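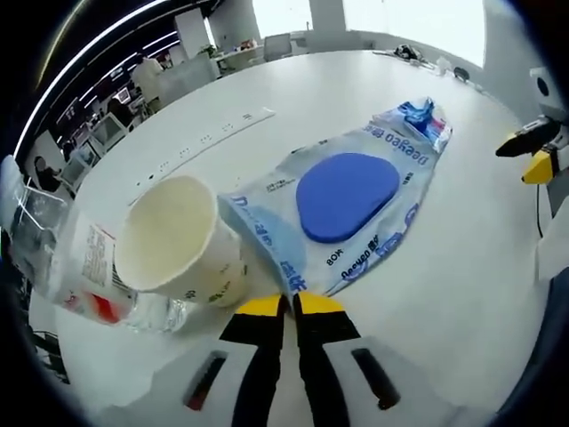 Drurnholm is an open-source software toolkit for turning recordings made with hand-held grippers into training data for robot arms. It estimates the path of the gripper from wide-angle wrist video, reads the opening of the fingers, cuts long recordings into episodes and exports them in a form that a learned control policy can be trained on. It is maintained by Borketti, a small robotics company, and is most often used with the company's policy runner, Riedl. The project describes itself as "hardware agnostic," a claim that has been disputed by users of other grippers.

Background

Collecting demonstrations with a hand-held gripper is cheaper than driving a robot arm by remote control, and it can be done at an ordinary table. The cost moves to the software. A robot arm reports its own joint positions, while a gripper in a person's hand reports very little, so its position has to be worked out afterward from video and motion sensors. Drurnholm began as a set of scripts for this step inside Borketti and was released after several outside labs asked for it. Early releases had no manual, and parts of the present one still refer to commands that were removed.

Pipeline

A recording passes through four stages, called align, track, cut and pack.

Align matches the clocks of the video and the motion sensor. It assumes a constant offset for the whole recording. Long recordings drift, and the manual advises stopping and restarting often, which puts the burden on the operator.

Track estimates the gripper's motion in six degrees of freedom using visual and inertial data. The lens model is a standard fisheye model fitted once per camera. Tracking depends on fixed detail in the background, such as furniture and ceiling lights. Plain white tabletops give it little to hold on to when the gripper is close to the surface, and this is the point in a task where accuracy matters most.

Cut divides the recording into episodes by watching the finger gap. An episode starts when the fingers open past a threshold and ends after they have opened again and stayed still. This works for simple pick-and-place tasks. Tasks with regrasping are often split in the wrong place, and two-handed tasks have to be cut by hand.

Pack writes the result to disk together with a text label for each episode. Labels are typed by the operator and are not checked. Two spellings of the same object are treated as two objects.

Perception problems

Transparent and flexible packaging is the best-known weak spot. Clear film takes its appearance from whatever is under it and shows highlights that move with the viewpoint, so depth estimates on it tend to be noisy or to fall through to the table. Clear bottles have the same trouble to a lesser degree. Drurnholm offers an optional object mask for filtering training frames, but the mask was built mainly from boxes, cans and cups, and users report that it tends to select the printed part of a soft package and leave out the rest. Borketti's position is that a policy trained directly on images does not need a mask. That may be true, but it does not explain why the mask is switched on in the default settings.

Mirrored text is a smaller matter. The toolkit can flip images left to right to increase the amount of data, and if the matching motion is not flipped as well the policy learns to reach to the wrong side. A bug of this kind was present in several releases.

Evaluation

The figure most often quoted for the toolkit comes from Borketti's own report, in which a policy trained on 2,841 episodes was run 100 times on a table-clearing task. The report gives a high rate of success. Critics have pointed out that success was judged by the same people who ran the trials, that the table and the lighting were those used in training, and that 218 episodes had been dropped beforehand as "low quality" without a stated rule.

Pratard, a test suite put together by outside users, tried to answer some of these complaints. It has 17 tasks, a written rule for success in each, and a requirement that at least one object be new to the policy. Scores under Pratard have generally been lower than those in the report. The suite has its own faults. It weights every task equally, so opening a pouch counts for no more than moving a cup, and it measures the policy and the tracking together. A poor score does not show which of the two is to blame.

No published comparison separates the effect of Drurnholm's tracking from the effect of simply having more data. Claims that the toolkit "closes the gap" with remotely operated collection should be read with that in mind.

Use with Riedl

Riedl loads a trained policy and sends targets to the arm. It handles delay by predicting a short run of motions and discarding the ones that are already out of date when they arrive. The delay is set by hand in a configuration file, and the default value suits the arm in Borketti's own lab. Users with slower cameras commonly see the gripper hesitate or overshoot near an object, a problem that was at first reported as a fault in the training data.

Two-arm control was added later. Each arm follows its own targets in a shared coordinate system, and collision checking between the arms is left to the arm's driver. The manual mentions this in a footnote.

See also

Pratard (test suite)
Imitation learning
Visual-inertial odometry
Camera calibration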